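Handout 2 — Thin objects and two hands: method notes
Course: Learning for Manipulation. Notes prepared by Vimala Hegde, 4 February 2021

Please read these notes before the lab. In the last handout we studied rigid objects, where the grasp point can be planned from one good picture. Now we go to paper and cloth. A sheet has almost no height over the table, so the depth value is close to useless, and the policy must learn from color images at the wrist.

## 1. What the wrist view gives

The Dosden policy takes one wrist image per hand, plus one head image for both. It outputs joint targets for the next 18 steps, and then it looks again.
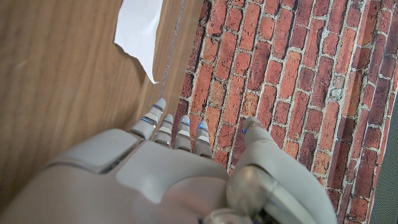
The weak point of such a policy is the approach. During the approach the palm camera sees its own hand very large and the object small, often only at the border of the image. If we crop the image to the center, as many students do by habit, the object can disappear from the input completely. Therefore we resize the full image and we do not crop.

A second point is the background. The policy easily learns that "paper is near this edge" when the edge is always in the same place. In the Zaludmont baseline this was the main reason for failure after the table was moved.

## 2. Small differences between images

Two images with nearly the same hand pose can need different actions. Compare the next one with the first and look only at the distance between the fingertips and the sheet. 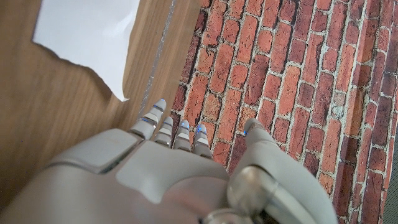

*Fig. 2. Wrist view, fingers almost straight. Bare wood lies between the leftmost finger and the white paper.*

For this reason we train with a loss on the whole sequence of steps and not on the single next step. The single-step loss gives an average of "wait" and "go", and the hand moves too slowly or stops.

## 3. Contact

Contact is the part where the data is most expensive. Our training set has 299 demonstrations, and the Seixas group used 511 for a similar task, but they had only one arm. With two arms, each wrist camera has less free view.
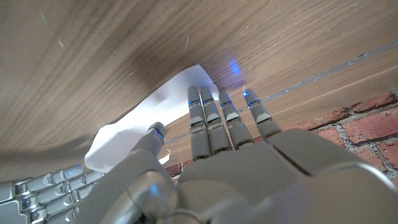
The contact phase needs its own label in the data, and we set this label by hand. The rule is simple: mark the first image in which a fingertip overlaps the object. The rule does not ask if the grasp is good. In a view where the leftmost finger already covers part of the crumpled paper, the label is "contact", even when we cannot tell from the image how much force there is. The second hand may also enter the view, as it does at the lower left corner here, and the network must not confuse it with the first one. Evander Haldane tested a mask for the other hand. The mask helped a little in his tests, but it also removed useful information about where the other hand is, so we left it out.

## 4. The head view

The head image is needed for coordination. From the wrist alone it is hard to know if both ends of a cloth are reached.
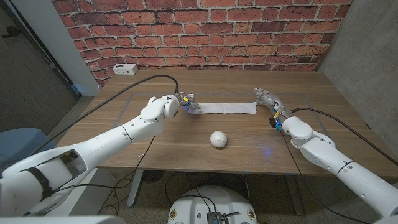 *Fig. 4. Head view: both grippers at the white cloth, with a baseball in front of it on the table.*

In the Itow comparison the head image was removed during training. The policy could still reach with each arm, but the two arms were no longer in time with each other. Please think about why this happens before you read the result table, which I will give out in the lab.

## Exercises

1. Write the contact label rule for a cloth that is already touched by one hand. Is one label enough, or do you need 2?
2. The policy plans 18 steps before it looks again. Describe one error that becomes worse when this number is larger — and one that becomes smaller.
3. Suggest a change of the background during data collection that would reduce the problem from section 1.

Exercise 3 will come back in May, when we discuss transfer to another table.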